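About Us – Pitdale Track Desk

By Omar Moussa | July
4 min read

Pitdale Track Desk follows military and government aircraft that show up on open receivers. Patrol planes, tankers, transports, the odd drone. We log where they went, when they turned their transponders on and off, and we write it up short. Started as a mailing list, still mostly a mailing list. The site came later.

What we put out: a morning note at 6:30, a longer piece when there is one, and a monthly sheet of flight tracks anyone can download. Free to read. The sheet is free too, just credit us.

How it started

Rania Qaisi was working nights on a shipping news wire and kept seeing the same tanker aircraft circling over the same piece of water. Wrote to the editor, editor wasn't interested. So she sent it to 50 people she knew from old jobs. Plenty wrote back asking for the next one. Kedir Mersha was on that first list, he had a receiver on his roof in Skulwood and better logs than she did. They joined up after a few months of arguing over email about one altitude reading. (Kedir was right. It's in the archive.)

The name is from Pitdale Road, where the first office was. We moved out when the rent went up and kept the name. People still send mail there. Please don't.

Who we are

Rania Qaisi – editor. Reads everything before it goes. Used to cover ports and customs.

Kedir Mersha – tracks and receivers. Keeps the network up, fixes it when it isn't. If your feed has dropped he is the one to write to.

Mingxuan Zheng – maps and data. Built the monthly sheet and the code that flags a track with bad positions in it. Also does the web site, when there's time.

Yolanda Pacheco – languages and notices. Goes through airspace closures, navigation warnings and defense ministry statements in Spanish, Portuguese, French. Slow careful work and most of our corrections start with her.

Omar Moussa – writes the morning note, answers the inbox, wrote this page.

We have 2 desks at the office and the rest of us work from home. Meetings by phone.

How we work

Receivers first. We have 251 feeding us right now, most run by readers on their own roofs and balconies. An aircraft that transmits gets picked up by whoever is in range, and if several stations hear the same signal we can work out a position even when the aircraft doesn't send one. If one station hears it we say one station. Read the small line under each map, it's there for that.

Then notices. A closed block of airspace tells you something is planned, not what. We don't guess in the morning note. In a longer piece we might, and it will say so in the first paragraph.

Then people. Former crew, air traffic staff, plane spotters with a good spot by the fence. We don't print a claim off one person. Two sources who didn't get it from each other, or it waits.

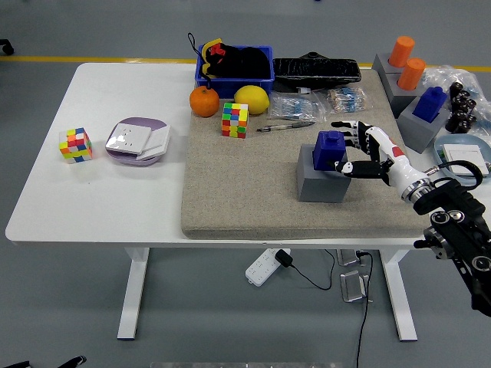 STANDARDS AND CORRECTIONS

What we leave out. Anything that puts a crew in danger right now. Medical flights. Rescue work while it's still going on. Tracks near active fighting are held for 24 hours, longer if Rania says longer. Readers complain about the delay and we understand, the delay stays.

A track isn't a mission. A plane flew a loop off a coast, fine, that is what we know. Who was it watching, who ordered it, what did it pick up – we don't know and mostly neither does anyone who posts about it. We had a run of this in the spring when a map of ours got passed around with a caption we never wrote. The map was right. The caption had the wrong country and the wrong aircraft type. We now put our own caption inside the map where it is harder to crop off.

Spoofed positions are the other headache. Some areas have so much GPS interference that aircraft seem to sit on a runway they are nowhere near, or fly in perfect circles at 500 knots. Mingxuan's filter catches a lot. Not all. When we miss one, we mark the old item, leave it up, and say what was wrong and who spotted it.

Corrections go at the top of the next morning note, same size type as everything else. Write to the corrections address with the date of the item and what you think is wrong. A screenshot helps. You'll get an answer from a person, normally same day.

Money

Subscriptions to the extended archive pay for most of it. Researchers and newsrooms mainly, a few insurers. The Boutros Fund gave us a grant for receivers, two years, no say over what we publish. No money from governments, armed forces or aircraft makers, and we turn down ads from defense contractors. Yearly accounts are on the Money page, last year's are up, this years will go up when they are signed off.

Trullwood

Trullwood is our training course, runs online in the evenings. Reading transponder data, basic map work, how notices are written and how to check a picture of an aircraft against the registry. Kedir and Yolanda teach it. It was meant for local reporters and still gives them first call on places, but students and retired air force people take it too and the mix is good. There's a waiting list. Put your name down anyway, people do drop out.

Running a receiver

We need more on coastlines and islands, fewer in big cities. You need a window or roof with a clear view, a steady internet connection and a bit of patience on the first evening. Kedir sends the setup guide. We don't publish your location – station maps are blurred to the nearest large town – and you can pull your feed whenever you like, no explanation needed. Feeders get the archive free for as long as they are feeding.

Contact

Tips, feed problems, corrections and billing each have thier own address on the Contact page. Please use the right one, the general inbox is me and I am behind. Journalists on deadline should put DEADLINE in the subject line with the time they need it by and the time zone. We can talk on the record about anything we've published. Anything we haven't, no.

Last updated: July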